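Subject: Re: [nostby-users] How many examples for a cable task?

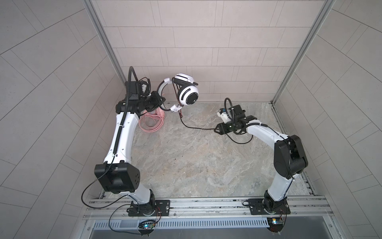

Headphones in the left gripper, cable end in the right, on our Nostby bench

Hello all,

Thursday's question from the Utimeo group was:

> We have 60 examples of a two-arm cable task and the
> policy still drops the lead more often than we'd like.
> Do we just keep going, or are we collecting the wrong
> thing? How do others decide when to stop?

Lovely question, and one we fretted over for most of May! At Whitfield we stopped at 100 for the first round, and I rather wish we had paused at 60 as you have, and sat down with a cup of tea to watch them all back. Ours were far too alike. The lead nearly always lay the same way across the floor, so the model learned that one curve and got into a muddle with any other.

We now shake the cable out afresh before each go, swap which arm takes the headphones every 3 runs, and keep the fumbles so long as the operator recovers (those have been worth their weight in gold). The Nultano set has over 2,000 episodes, mind you, but they cover many more objects.

Do you throw away your slow runs? We can't quite agree on that here.

Warmest wishes from the Whitfield bench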